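November, evening

Spent the day on the Hinojosa parcel study and got less done than planned. The zoning map the county sent over is the superseded one. It still shows the depot block as light industrial with a rail setback, and the spur was pulled up years ago. I compared it against the assessor's layer by hand for the first two hours, then gave up and asked for the current file. It arrived at 3:40 with the wrong projection. Reprojected it, checked four corners against the survey pins, and the error is now under a foot, which is good enough for a block-level plan and not good enough for anything Stukeck will want to stamp.

The question in front of us has not changed since September. The depot block has 267 surface parking spaces, the old freight house, and a strip of weeds where the spur ran. The city wants housing on it. The transit agency wants the curb on the east side for bus layover. The merchants on Hinojosa Street want every one of the parking spaces kept. All three positions were written down separately, and as far as I can tell no two of the writers have met in person.

I reran the parking occupancy numbers from the October counts. Peak is at midday, when the lot is a little over half full. Evenings it drops off sharply, and the north third of the lot stays open at every count interval we have. The merchants' letter says the lot is full at lunch. The front two rows are full at lunch. I think both statements were made in good faith, and the memo should say so in one sentence and move on.

The walking distance from the far corner of the lot to the first storefront is under 400 feet by the sidewalk. I measured it along the path a person would take, with the jog around the loading dock. The straight-line distance is shorter and I have left it out. In the last study we used straight-line distances and spent most of a public meeting defending them.

Agustina Sosa called at noon about the street section. She has the east side drawn with a layover bay, a six-foot planting strip, and a sidewalk. On paper it fits. In the field there is a vault lid where the third tree goes, and the utility has not confirmed the depth. I asked her to shift the tree spacing to 22 feet on center and see whether the vault falls between two trees. She had already tried that. It clears the vault and lands a tree on the driveway apron. She is going to try an uneven spacing tomorrow and I said I would not object to one – trees do not have to match each other.

We also talked about the freight house. She wants to keep the full length. I would keep the west end, where the masonry is sound, and let the east end go, as it blocks the only sensible place to run a new cross street through the block. Without the cross street the block is too long. People will walk around it or cut through the parking, and whoever lives there will be going the long way to the bus. With the cross street we get two blocks of ordinary size, both of which can be built in phases by different owners. She said a street is easier to add later than a building. I said that in my experience a street is almost never added later. We left it there. I have written both schemes into the draft as A and B, with the same unit count for each so that the argument stays on the street.

The unit count is its own problem. Kadance ran the massing at four stories and came back with a number that only works if the stairs are single-exit, and the code here does not allow that above three. I wrote back and asked for a version with two stairs per building and a version at three stories with one. The two-stair version loses a unit per floor to corridor. It also loses the cross ventilation, which I care about and which does not appear anywhere in the scoring.

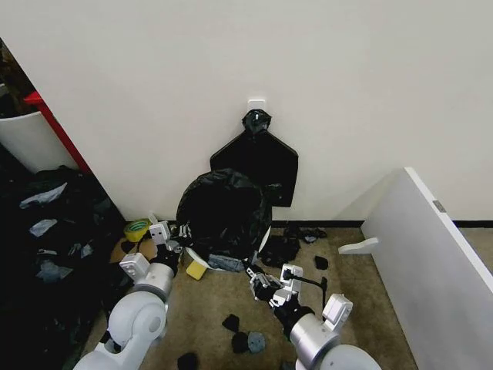

NOTES TO SELF: DEPOT BLOCK

Ask for the vault depth in writing. The phone answer has changed twice.

Storm drainage goes south. The old plan has it going east, to a line that is shown as abandoned on the newer sheet and active on the older one. Have somebody open the manhole before anyone sizes a pipe.

The curb radius at Hinojosa and Gondora is drawn at a size that suits a tractor-trailer. There has not been a delivery of that kind since the freight house closed. A 12-foot radius with a mountable apron would shorten the crossing and still let the fire truck make the turn. The fire marshal will want to see the turning template. Run it for the ladder truck, and run it with a car parked at the corner, as there will be one.

Bus layover: two bays or three. The schedule supports two. The agency asked for three, on the grounds of future service. Find out whether the future service is in an adopted plan or in a slide.

Ground floor uses. The draft calls for continuous retail on Hinojosa Street. I do not think the street can carry it. There are vacancies on the opposite side that have been vacant as long as I have worked here. Change the language to say that the ground floor must be built tall enough and accessible enough to become retail, and may be used as something else in the meantime – a clinic, a workshop, an office, apartments with a raised sill. Put the retail requirement on the corner only.

Parking, again. If the garage is built first, as the merchants propose, it takes most of the first-phase money and faces the street with a blank side. If it is wrapped with apartments it costs more but the street is better. If it is left as a surface lot in phase one and replaced in phase two, the lot carries the demand for a few years and we find out what the demand is. I prefer the last of these. It needs a written trigger for phase two or the lot will stay forever, as lots do.

Evening

Walked over to the block after dinner, to look at the lighting. The fixtures on the lot are the tall kind and light the tops of the cars. The sidewalk on the east side is dark between the loading dock and the corner, a longer stretch than I had in my notes. I paced it twice and got two different figures and will bring the wheel next time.

There were people waiting at the bus stop with nowhere to sit. One was sitting on the freight house steps, at a distance from the stop where a driver could miss her, and she got up each time headlights came around the corner. The bench is listed in our inventory as existing. I will correct the inventory. I may also ask Agustina to put the bench in both schemes, so it does not become a feature of one of them.

The south wall of the freight house has a door that was bricked up in a lighter brick, with the original lintel still in place. It lines up with the middle of the block. If scheme A goes ahead and the whole building stays, that opening could take a passage through to the lot, wide enough for people on foot though not for a street. It would be a partial answer to the length problem. I had not considered it and it is not in either drawing. Sketched it on the back of the bus schedule and will scan it in the morning.

Stukeck wants the draft by the end of the month. The maps are done except for the base layer, the section is waiting on the vault, and the text is at the point where I am moving the same paragraph up and down. Stopped at 10:15. Need to call the county first thing about the file.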